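Chapter 7
The Small Basket: Containers and Where They Live

Every household owns at least one basket with no fixed address. It spends a while on the floor, moves up to a nightstand, and is back on the floor by supper. Before we get to shelving systems in Chapter 8, we need to deal with this basket.

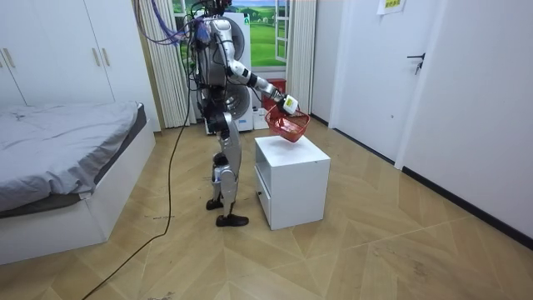
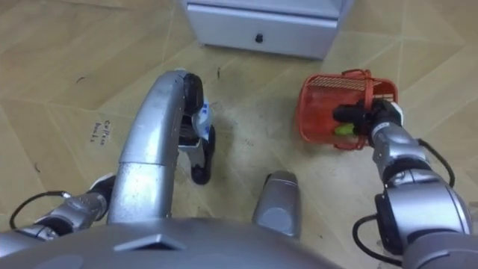
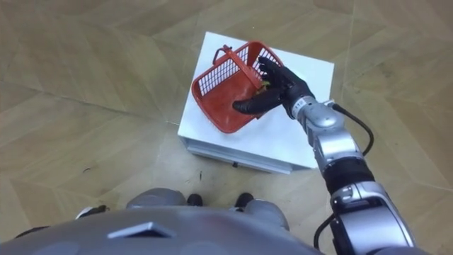
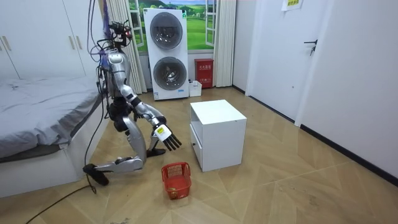 Figure 7.1. A small plastic basket in four positions, on and off the floor.

In the Iturra survey of rented bedrooms, students listed every container they could find in 32 homes. The total came to more than 300, which surprised the landlords and pleased the makers of containers. Most were small enough to lift with one hand. Very few had been bought for the job they were doing.

A small basket is a way of moving several little things at once. It is also a way of putting off a decision about each of them. Both uses are respectable, and most of us are better at the second. The trouble starts when the basket itself needs a place, and the nearest flat surface volunteers.

We will call that surface the landing spot. In a bedroom it is usually the top of the nightstand, a piece of furniture designed for a lamp and a book and seldom left in peace with them. The floor comes next. It has plenty of room and a long record of stubbed toes.

By the end of this chapter you should be able to:
- name the landing spots in a room you know well
- tell a carrying basket from a storage basket
- use the Ruvuven chart to match a container to its contents
- empty a basket completely, including the thing at the bottom

Before You Read
Choose one basket, box or tray at home and leave it alone for a day. Write down where it was in the morning, where it was at night, and what was in it both times. Keep your notes for Exercise 20.

Key terms: landing spot, carrying basket, storage basket, holdover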